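Forums > Kitchen and Cooking > Preserving and Pickling > Preserved lemons, how much salt?

We use cookies to keep you signed in and to count visits. By continuing to browse you accept this.

Preserved lemons, how much salt?

duvness_kate
Saturday, March 20, 2010
I want to put up a jar of preserved lemons and every recipe I find gives a different amount of salt. One says a tablespoon per lemon, another says pack it in until no more will fit. I have 5 lemons and a quart jar. They are regular store lemons with the wax on. Does the wax matter? Also, how long before I can use them?

brinebucket
Tablespoon of kosher salt per lemon, plus one for the bottom of the jar. Scrub the wax off under hot water with a stiff brush. Quarter them almost all the way through, salt the insides, push them down hard, and top up with juice until they are covered. Leave them a month, then keep them in the fridge.

oldstove54
I don't agree on the tablespoon. Weigh it. Kosher salt from one box can be almost twice as heavy per spoon as from another, and table salt is heavier again. I cut the lemons up, weigh them, and use 10 percent of that in salt. Same result every batch.

brinebucket
I've used a spoon for years and never lost a jar. It's lemons and salt. The acid is doing a lot of the work.

oldstove54
I didn't say you'd lose a jar. I said it comes out different each time. My sister's were so salty she had to soak them overnight, and she followed a spoon recipe with table salt.

duvness_kate
I do have a scale. So 10 percent of the lemon weight, before or after I add the extra juice?

oldstove54
Before. If you end up adding a lot of juice, put in a little more salt.

marrow_pea
You will need more lemons than you think for the juice. Mine never give enough on their own. Bottled juice works for topping up but fresh tastes better. Don't add water.

Has anyone done this with limes? There's a lime pickle at Emia, the little grocery by the bus station, and I'd like to make something close to it. Theirs has chili and some kind of seed in it.

brinebucket
Limes work. They turn an ugly brown-green and the skin stays tougher, so give them three months. The seed is probably mustard or fenugreek.

tallcupboard
I did both fruits in one jar in December, mostly lemons with one lime for every two of them. The limes were still bitter when the lemons were ready. I'd keep them in separate jars if I did it over. I used the Midtbø jars with the wire clip and the clip rusted where the brine got on it, so put the jar on a plate and wipe it down.

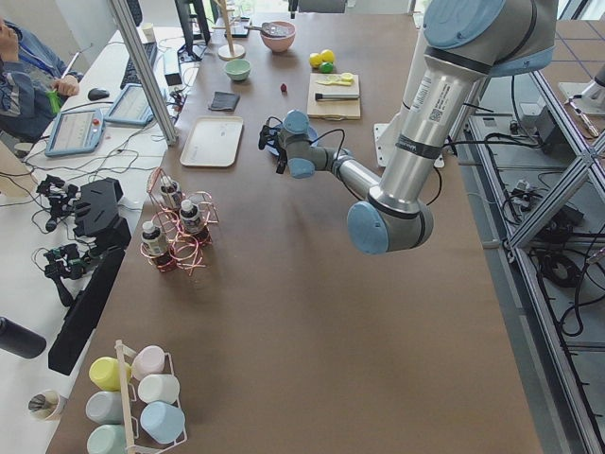
The other thing I'd change is the size of the fruit. I bought big thick-skinned lemons and got mostly pith. Smaller ones with thin skin pack tighter and give more juice for their weight. Roll them on the table under your palm before you cut them.

marrow_pea
Thanks, separate jars then. Was the lime bitter in a bad way or just strong?

tallcupboard
Bad way at six weeks. Fine by the end of February. I chopped the last of it into rice.

oldstove54
Rust on the clip is common with all of those. I switched to plastic lids. The Damen ones fit a wide mouth jar and don't leak if you turn the jar over, which you should do every day for the first week.

brinebucket
Agree on the plastic lids at least.

duvness_kate
OK, I scrubbed and weighed them and they're in the jar. I had to go back for 3 more lemons to get enough juice. There's a piece of peel that keeps floating above the liquid. Do I need to weigh it down?

oldstove54
Yes. A small glass jar that fits inside the mouth, or a zip bag with brine in it. Peel that sticks out can grow mold.

marrow_pea
I fold up a strip of lemon peel and wedge it under the shoulders of the jar. Holds everything down.

brinebucket
Check it again in two days, they soften and sink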